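# Two-Handed Gripper Demonstrations for Desk Objects

Project report, robotics club, fall term
Written by Geetha Panicker for the Tikari group
November 15, 2018

## 1. What we set out to do

Our group wanted to teach a two-armed robot to pick up long objects that do not balance well when held from one end. Last year's team worked only with blocks and cups, which a single arm can manage. We chose desk objects because the club already had plenty of them and because they vary a lot in weight and stiffness.

The plan was to collect demonstrations by hand first and move to the robot second. A person holds one gripper in each hand and does the task. The position of each gripper is recovered from the printed markers on it, and the opening of the jaws is recorded over a cable. The arms (we call the pair Venter) are kept in the other lab and were only free for us late in October.

## 2. Equipment

- Two hand-held grippers with gray plastic fingers, printed by the club
- One marker cube for each gripper, mounted at the base
- A camera worn on the head
- A laptop running Iltau, the recording program written by last year's team
- A white table in the upstairs room

Iltau needed some work before we could use it. It was written for one gripper, and the second one was saved over the first. We gave each gripper its own file and added a shared clock. This took longer than the printing did.

## 3. Collecting the demonstrations

Each demonstration starts with both grippers open and off the table. The operator closes on the object, lifts it, turns it a quarter turn, sets it down and lets go. We agreed to grip long objects at the two ends, so that the data would be the same from one operator to the next. The keyboard was the hardest object on the list. It is wide enough that both arms are nearly always moving, and its cord can slide off and catch under a finger.
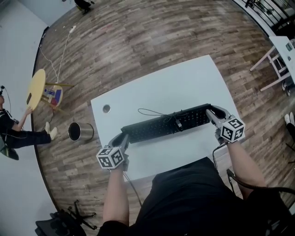 *Figure 1. Keyboard task, with one gripper at each end.*

We left the cord on top of the keyboard for part of the set and tucked it underneath for the rest. The operators preferred it underneath, but we kept both versions – a robot in an office would have to deal with either one.

Operators switched after every 10 demonstrations. Before we had that rule, the later recordings from each person were clearly sloppier, with the left hand lagging behind the right.

## 4. Results

Our target was 3,000 demonstrations. We finished with 2,499 that could be used. Most of the ones we threw out had a marker cube hidden from the camera for too long, usually because the operator turned a wrist inward during the quarter turn. A few were lost when a cable came out of the laptop.

We then trained a simple model and ran 49 trials on the arms with the keyboard only. The lift was good in most of them. The turn was not. The two arms tended to disagree on when to start, and the keyboard twisted in the fingers. We stopped the trials early when a finger cracked on the right arm.

## 5. Problems and changes

The fingers are too smooth for hard plastic objects. Vodance, the shop that sells us filament, suggested a softer material for the tips, and we have printed one test pair in it. They grip better but bend when squeezed hard.

The marker cubes should be larger, or there should be two on each gripper. We would try larger first, as the base has room.

The grippers also need strain relief where the cable leaves the body. We used tape, and it had to be replaced often.

## 6. Still to do

- Repeat the keyboard trials with the new finger tips
- Label the start of the turn in each recording
- Write setup notes for Iltau, including the clock fix
- Return the borrowed laptop charger to the front office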